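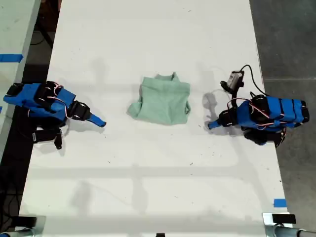
3/2/21
By Junpei Shimada, Fiment

Section 5. Starting a folding shift

The arms take over the repeat folds, so your shift now goes to sorting, checking and teaching — the fun part!

1. Clear the table and lay one garment flat between the arms.
2. Step back and press Start.
3. Watch the first 10 folds. Sleeves should end up tucked in.
4. If a fold drifts, press Pause and call up the Grip view. 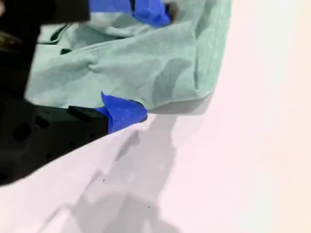

Fig. 7. Grip view: fabric held between the fingers, blue tape at the lower hem.

CAUTION: Keep hands off the table until both arms have stopped.

Note: Yasuo Oshima's crew at Gundbridge trade places every hour or so, and they love it — ask them for tips.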